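Speaker notes, 21 April 2026
Collecting grasp examples for Wovetti
Ingeborg Ammann

Slide 1
Say hello, thank the organizers, say that questions can come at any time. Do not explain the company history. If people ask, Pluvex pays for the arm time and we keep the data.

Slide 2
Where we started. In October we had 200 episodes and the policy could pick up a block if the block was in the place where it always was. Move it by the width of a hand and the arm went to the old place. The audience will laugh here, so wait a moment.

We wanted more variety and we did not have much money. So we bought soft toys, because they change their shape every time you drop them. Today the set has 1488 episodes, all teleoperated by 3 people, who take turns after every half hour.

Slide 3
Speak slowly on this one. It shows what the policy receives from the wrist camera. Many people in the room have only worked with a fixed camera above the table, and they expect the complete object with clean borders.

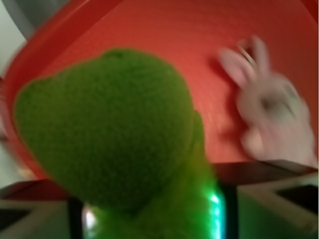
Wrist view: green plush head close to the camera, red surface behind, white shape at right. Note the motion blur.

Points to make:
From this angle you cannot clearly find eyes or a mouth. A labeler who sees only this image has a hard time, and for this reason we label whole episodes and never single images.
The blur stays in. Ajayi, our first cleaning script, threw away every image under a sharpness limit, and it removed a large part of the fast movements. The policy trained on the rest was very slow and stopped often near the object.
Bright spots, like the cyan-green streak low in the picture, also stay. We tried to mask them and lost time with it.

Slide 4
How we decide if an episode is good. The operator gives a mark from 1 to 5 directly after the release. A second person looks at the video later – without seeing the first mark. If the two marks are far apart, the episode goes to a separate folder called Gustent and we talk about it on the next day.

Failed grasps are kept and marked as failed. Somebody will ask about this. Answer: we use them for the success detector, we do not imitate them.

Slide 5
Open problems. White objects are still weak. Operators get tired and begin to grasp always from the same side – I have a plot for this in the backup slides, show it only if there is time.

Leave the contact slide on during questions.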